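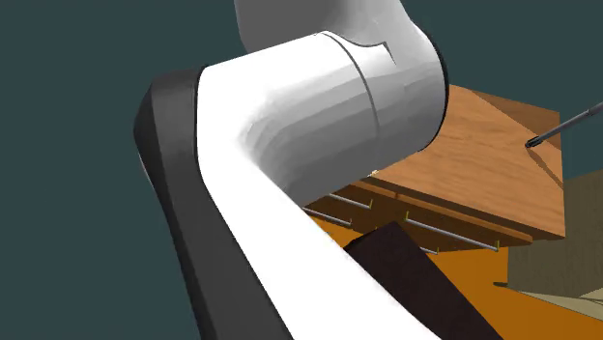
I have been keeping a list of cleaning tips that people swear by, and trying them out at home before passing any along. Most don't survive. The first to go was the idea that one magic spray does every hard surface in the house. Sprays do fine on the big open parts, and the big open parts were never the trouble. On a white, glossy housing with a thin seam curving around it, the broad faces will look good after a pass with any damp cloth you own. The seam is where you find out whether the job got done. Wet it heavily and you've pushed gray water into the gap, and it dries there as a line. So my tip for glossy white plastic of any kind (mixers, fans, fridge door trim) is a barely damp cloth for the faces and a dry, soft toothbrush for the seam, brush first. It costs nothing and there's no bottle to buy.

## Vinegar and baking soda, together

No. I know it fizzes. Mixed in a bowl, you get mostly salty water and a show. Each one has its uses alone. Baking soda with a few drops of water makes a mild scrub that I like on a stained sink. Vinegar takes lime off a faucet if you wrap it in a soaked rag for half an hour. Keep the rag off stone, and don't leave it on a plated finish overnight like one video told me to. I tried that on an old tap I was replacing anyway. The finish went cloudy in a ring.

And don't mix vinegar with bleach, ever. I shouldn't have to write that, but I have seen it recommended under a "deep clean" headline.

## Oiling a wood counter

The usual advice is once a day for a week, once a week for a month, once a month for life. It's a nice rhyme and I suspect that's why it gets repeated. My counters get oil when they want it. Flick a few drops of water on. If they sit up in beads, leave the wood alone. If they soak in and leave a dark spot, oil it.

Some notes from doing it badly:

- Check what finish you've got first. A varnished top won't take oil, it just gets sticky.
- Mineral oil is fine. The fancy stuff is also fine and costs more.
- Thin coat, wait, wipe off what's left. If it's tacky the next morning you left too much on.
- Olive oil goes rancid. People will tell you theirs never did. I'd like to smell it.
- Sand with the grain and stop earlier than you think. I once worked my way up to 3,000 grit on a test board from Farkas, and the last hour made no difference I could see or feel. It also seemed slower to take the oil.

Oily rags should be spread out flat to dry, outdoors if you can, if you're using linseed or any oil that cures. That's one warning I don't argue with.

## Drawer pulls

I was told to polish metal pulls with toothpaste, ketchup, cola and a cut lemon, by four different people who all sounded sure. Toothpaste is an abrasive. It'll shine up solid brass and it'll scratch a thin coating, and from the outside you often can't tell which you have. Look at the spot your hand touches most. If another color is already showing through, you have a coating, so put the toothpaste back in the bathroom.

What I do now is dish soap in warm water, a cloth wrung out hard, then a dry cloth right away. Where a bar meets its bracket I fold the cloth to a corner, or use a cotton swab. Grease packs into that joint and then dust sticks to the grease, and no amount of wiping along the bar gets to it.
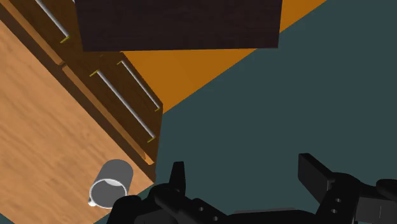

Elaine Moura wrote to tell me I was making too much of this, and that she has put her pulls through the dishwasher twice a year for as long as she's had the kitchen without losing any shine. She takes them all off on a Sunday, runs them on the top rack with no detergent, and puts them back on by supper. She added that if a pull can't stand hot water it had no business being in a kitchen.

I can't call her wrong about her own pulls. I would still try one, from the drawer where the takeout menus live, and look at it in daylight before doing the rest. Mark which screws came from where, too. They aren't always the same length, and a long one in a thin drawer front will bottom out before the handle is tight.

## Loose handles

While you have the screwdriver out: a handle that keeps working loose doesn't need glue on the threads. The tip about nail polish on the screw gets passed around a lot. I tried it on two drawers and one was loose again by January, so take that for what it's worth. A small lock washer under the screw head held on both. If there's a groove worn into the wood behind the screw, use a wide flat washer first and the lock washer on top of it.

Konrad Hofstetter's method, which he'd want me to mention, is to tighten by hand until it stops and then give it a quarter turn. I think that's right for most cabinets. With soft wood or particleboard I'd go easier.

## Things I bought so you can skip them

**Wunley drawer wipes.** A damp tissue with perfume in it. A pack of 100 dried out before I got halfway through.

**Lemon oil "cabinet feeder."** If your cabinets have a clear finish, there is nothing in there to feed. You get a greasy film that looks rich for two days and then holds every bit of flour in the room.

**A steam cleaner.** It did a good job on grout, I'll give it that. It also lifted a corner of edge banding on the side of a cabinet, and I had to go back over it with an iron on low and a wood block. Keep steam away from anything glued.

**Melamine sponges.** These work, but they work by sanding. They're fine on a matte wall with a scuff on it. They'll dull gloss paint, shiny plastic and most clear coats, and the dull patch doesn't buff out.

## The one test I trust

Pick a hidden patch, clean half of it the new way and half with soap and water, let both dry, and get somebody else to say which is which. Ga-eun Yook did this for me with five products on the back of a pantry door. She picked the soap and water side as the cleaner one three times, couldn't choose once, and went for the spray once. The spray was an ordinary store-brand degreaser, and the door had bacon grease on it. I keep a bottle of that one under the sink and have given the others away.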